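Lirden Releases Chip-Handling Examples From Its Trusidgate Site, With Warnings Attached

TRUSIDGATE — Lirden is putting out the first batch from Joseo, its effort to gather examples for a system meant to learn desktop repair. The batch holds 1361 recorded tries at handling a processor at its socket. We would ask readers to hold their applause.

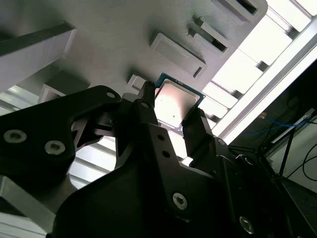 A pile of recordings is only a pile of recordings. Of the 1361, our reviewers kept 985 for training. The others had missing footage or labels that two reviewers could not agree on, and we are releasing those too, marked as such.

Each try was steered by a person. The learning system, called Ryu, has not been scored on this job, and we have no success rate to offer. Anyone who quotes one did not get it from us. 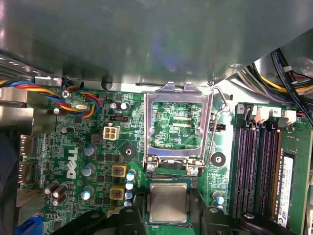 We also doubt that more of the same will help much. The work was done on Dell desktop boards, with the load plate up before the chip goes near the socket. A shop bench sees all kinds of machines, and a system that has studied one layout may know very little about the next.
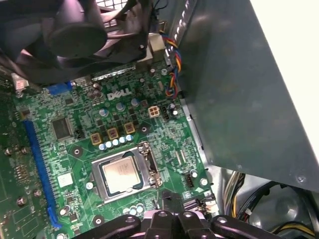
Labeling is slow. A reviewer needs more than 30 minutes for a long session, and much of that goes to deciding when a chip counts as lined up. Our written rule for this has changed twice since February — older labels follow the older rule.
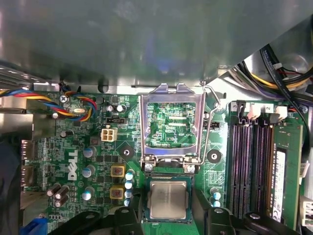 Repair shops that have been told this kind of work will soon run itself should ask the seller which boards were used and who threw out the bad tries. We plan to hold back 98 of the kept recordings for testing. Requests for the batch can be sent to the Lirden press desk.

Comments (3)

benchrat: Finally a release with no success rate. Still want to see the rejects.

solder_on: Twice since February? Relabel the old ones, then.

mk_repairs: Which socket types? Doesn't say.

This site uses cookies. By continuing to browse you accept our cookie policy. OK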